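How to Plan a Small Kitchen Layout Before You Buy Anything

By Shakuntala Gautam

Most of the mistakes I see in small kitchens were made on paper, before a single cabinet was ordered. This page covers measuring the room, drawing it to scale, and checking that doors and drawers can open. You need a tape measure, a pencil, graph paper and a free evening. Drawing software is fine too, but do the paper version first.

Step 1. Measure the room

Measure each wall at three heights: near the floor, at counter height, and near the ceiling. Walls are rarely straight, and the numbers will differ. Write down all three and use the smallest one for planning.

Measure windows and doorways from the outside edge of the trim. Note which way each door swings. Mark the outlets, the water lines, the drain and the gas line if you have one.

Then measure from one corner to the opposite corner, both ways. If the two diagonals don't match, the room is out of square and you will need filler strips.
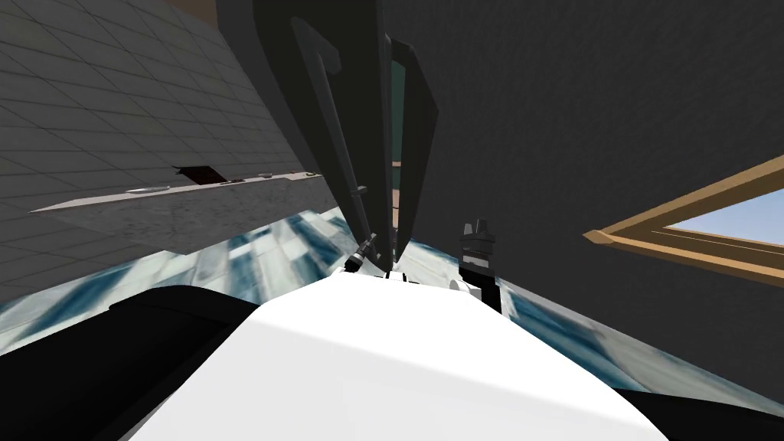

Put every number on one sheet and keep that sheet. I lost mine on my first kitchen, the Haltport apartment, and had to do the whole thing over with the old cabinets half removed. Use inches or millimeters all the way through. My long wall there was 2755 mm, and I worked in millimeters from then on because the cabinet supplier did.

Step 2. Draw the floor plan

Pick a scale that lets the room fill most of the page. One square to 100 mm works for most small kitchens. Draw the walls in pen and everything else in pencil.

Place the sink first. Moving a drain costs more than moving anything else in the room, so leave it where it is if you can. Place the stove next, with counter on both sides of it. The refrigerator goes last, preferably at the end of a run, where it won't split the counter in two.

Cut the large pieces out of colored paper at the same scale and slide them around. Try at least three arrangements, even if you like the first.

Step 3. Check the doors

Draw the swing of every door as a quarter circle. This includes the room door, the refrigerator, the oven, the dishwasher and all the cabinets. If two quarter circles overlap, those two doors can hit each other.

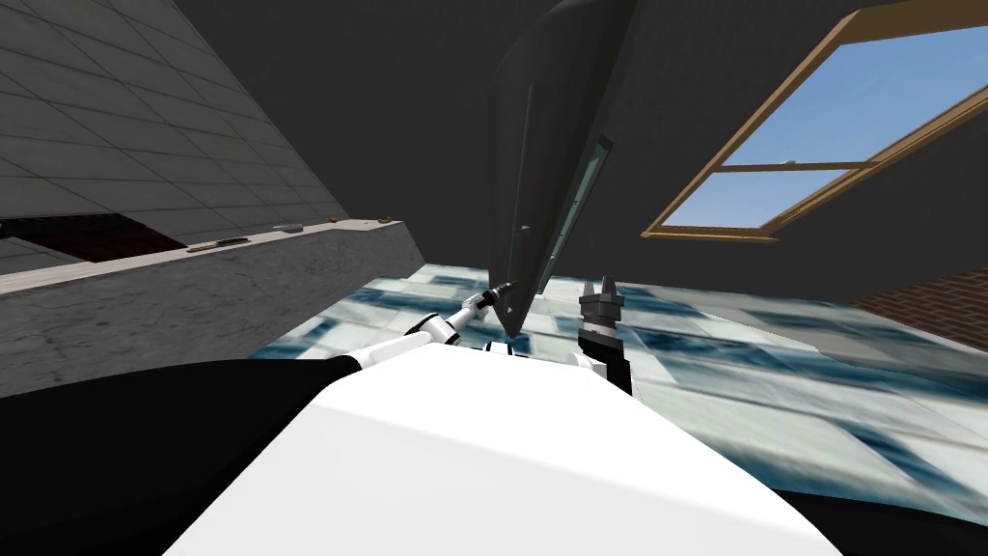

A tall dark door panel. Draw the full swing of tall doors on your plan.

Tall doors need the most care. A tall door next to a side wall may stop short of fully open because the handle hits the wall. A filler strip between the cabinet and the wall fixes this. Mine is 22 mm wide and I wish I had gone wider.

Refrigerator doors have their own rule. Many have to open past 90 degrees before the inside drawers will slide out. Look in the installation manual for the clearance and add it to your drawing.

Step 4. Check the space above and between

A floor plan doesn't show height. Make a second drawing for each wall, straight on, showing the base cabinets, the counter, the upper cabinets and the ceiling. Mark any beam, pipe or duct. These are easy to forget when you are looking down at a plan.
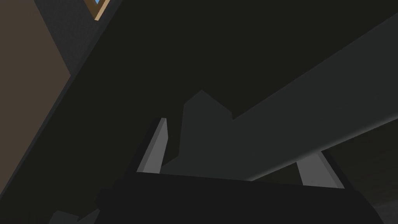
A dark gray beam seen from below. Measure to the underside of anything overhead.

Check that the upper cabinet doors clear the light fixtures. If you want crown trim, leave room for it now.

Step 5. Tape it out

Mark the cabinets on the floor with painter's tape. Remember to include the counter overhang. Use cardboard boxes for anything tall. Leave it in place for a day or two and cook a meal around it if the room still works.

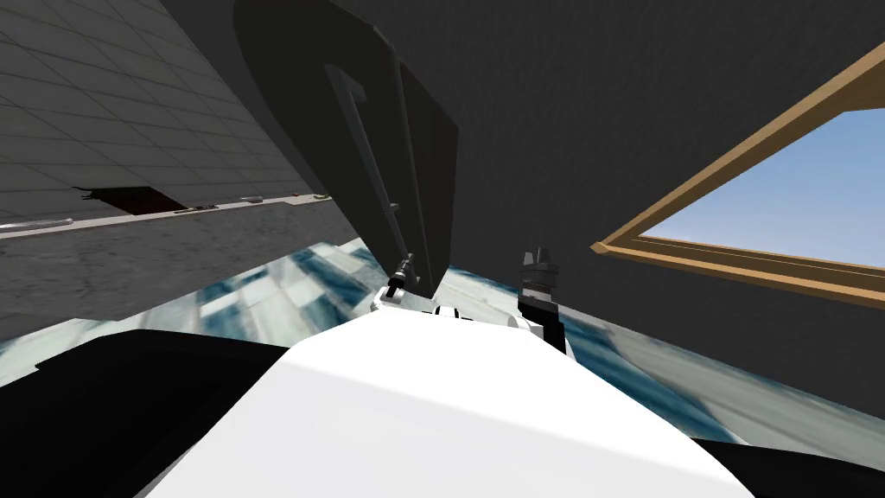 Two people should be able to pass each other without turning sideways. Stand where the dishwasher will be, pretend to open it, and see where your feet go. If you keep stepping over the same piece of tape, move that cabinet on the plan and tape it again.

Step 6. Make the order list

Number each cabinet on the plan and copy the numbers to a list with width, height, depth and hinge side. Hinge side is the one people forget. Order fillers and toe kick with the cabinets so the finish matches. Have someone else read the list against the drawing before you send it.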